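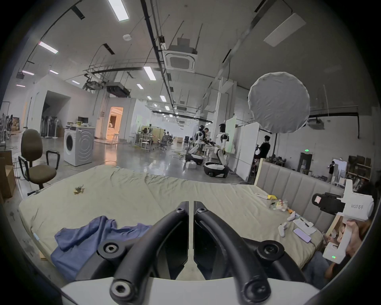 Ticket status: open, priority 2
Product: Heda controller app, Lagos region

Both controllers pair with the Heda app, then drop after two minutes. Started Wednesday, after the Skoltance update. Phone Bluetooth is fine with other devices.

Tried so far:
Restarted the phone — no change.
Cleared the app cache — no change.
Set idle timeout to 3000 ms — drops sooner.

Reply from Sastia support: Please remove both pairings, reinstall the app and send the log from the next drop.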